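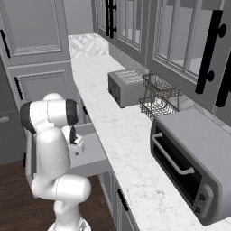
Plemton Kitchen Pack: notes after one licence term
Posted Saturday, August 9, 2025

The Plemton Kitchen Pack is a paid add-on for the Zeman simulator, published by Flimuvberg and sold by annual licence. I purchased a single-seat licence in April and have used it on most weekends since. The following remarks are offered to readers who are considering the same purchase for a home or small-office workstation.

The pack supplies furnished kitchens in which a simulated arm may be set to household tasks. The licence covers 131 kitchen layouts and costs 400 dollars, tax excluded. Support is by email and is provided by Jerkport, the regional distributor. My two enquiries were answered within 3 business days each.

My own work has been confined to drawers and cabinet doors. In the layout I use most, the arm stands on the floor beside a marble counter and reaches down to a pulled-out drawer. Clearance is modest, as it would be in a real galley kitchen, and I regard this as a point in the product's favour. Several competing packs I have tried place the furniture so generously apart that a planned motion is seldom tested.

The modelling of the fixtures is of a good standard. The glass-fronted upper cabinets, the black bar handles and the wire dish rack are all rendered with care. Grey is the prevailing colour of the cabinetry and appliances in this layout, and users who require greater visual variety should note that alternative finishes are sold separately as pack 2. I have not purchased it.

Certain shortcomings should be recorded. Drawer friction is set at one value throughout the pack and must be edited by hand in each layout. The toaster oven door could not be opened in the version I received; a revised file was supplied on request, and it behaved correctly. The printed manual describes an older menu arrangement and is best set aside in favour of the online version.

Loading times are acceptable. On my machine, which is four years old, a full layout opens in roughly 2 minutes and subsequent resets are prompt.

I have renewed the licence at my own expense for a further term. Prospective buyers are advised to request the trial layout from Jerkport first and to confirm that their arm model is on the supported list, as refunds are not offered once a licence key has been activated.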